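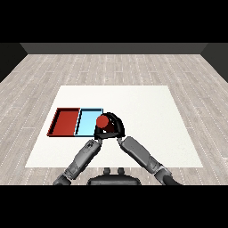 Outside catering at Brellmont Hall – worth the fee?

marigold_and_moss
Hi all! We've booked Brellmont for our December reception (35 guests, so pretty tiny) and I'm stuck on food. Their in-house dinner comes to $1,939 with dessert. My aunt wants us to use Lapiņa, the bakery and deli over in Dordale, but then the hall adds a kitchen fee of $17 a head. Has anyone gone this route?

tallcakestan
We did, last spring. Pay the fee. The in-house chicken at my cousin's wedding there was dry and the rolls were cold, and I still hear about it from my mother.

Dordale_Deb
Gotta disagree with tallcake. We had the in-house dinner and people went back for seconds. Plus their staff clear the tables. If you bring your own caterer, you'd better ask who does that, or it'll be you in your dress at midnight.

tallcakestan
Our caterer cleared everything, Deb. It's in the contract if you ask for it.

Dordale_Deb
IF you ask for it, yes. Plenty of folks don't.

marigold_and_moss
Ok, so I need to ask Lapiņa about cleanup. Does the fee get you the ovens too – or just the counter space?

t_alvarado
Ovens and the walk-in fridge when we had ours, but you had to be out by 11 pm. Ask for Teófilo Alvarado in the office, he's my uncle and he answers email way faster than the front desk. Also, 2 of the outlets by the bar were dead, so bring an extension cord for the coffee urns.

marigold_and_moss
Amazing, thank you! Emailing him tonight. Deb, what did you have for dessert?

Dordale_Deb
Lemon bars. Get the lemon bars.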